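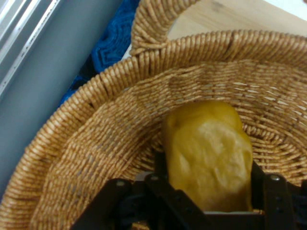

View from the wrist camera of a Kistance arm, with the gripper down in a woven basket. Photo: Kistance

Kistance pulls grip update after slow-release fault, asks owners to check their version

October 2023

Hi everyone, Jummai Olaniyan here. I run product safety at Kistance, and I asked if I could write this one myself, because I'm the one who signed off on the update we're now taking back.

Short version first: if your Kistance tabletop arm is running grip software 438, please stop using it around people until you've gone back to the June version. The arm itself is fine and so is the gripper. The trouble is in the software that tells the fingers when to let go.

Now the longer version (get a coffee). We put out 438 to help with soft, light things, the kind of stuff you'd keep in a basket on the kitchen table. Those are hard! Squeeze too much and you squash them, too little and they slip. So the update let the fingers close a bit more at a time while the wrist camera kept watch. In our own tests it was lovely, and I was really proud of it.

Then reports started coming in. We've had 13 so far, all telling much the same story: the arm reaches into a basket or bowl, a finger touches the side, and the software reads that touch as part of the object. It keeps hold. When the owner presses stop, the arm stops moving right away, but the fingers can stay shut for several seconds before they open. One owner had a fingertip pinched while trying to free a basket handle. She had a bruise and she's okay, and she was a lot nicer to me on the phone than she needed to be.

Our tests missed it because we ran 1000 picks from flat trays and far too few from anything with a curved side. Temitope Usman's team has been repeating them with woven baskets ever since, and they got the fault to show up on the first afternoon. That stung a bit.

We shipped 438 to 1433 arms. Every one of those owners should have an email from us by now, and the rollback is waiting in the app under Settings, then Grip. It takes a few minutes and you'll need to leave the arm plugged in. If you can't do it yet, switch the arm off at the wall. And please don't reach between the fingers while it has power, whichever version you're on.

Our friends at Retano, who sell the arm in Germany, are handling calls there, and Mareike Grube is the person to ask for. Everyone else gets me or Kelechi Aliyu.

There's no date yet for a new version. I'd love to give you one, but Temitope wants the basket tests finished first and I agree with her. If your arm has done something odd, even something small, please tell us through the Help page in the app. Bruised fingers, squashed rolls, we want to hear all of it.

Press contact: Adesuwa Afolabi, Kistance press office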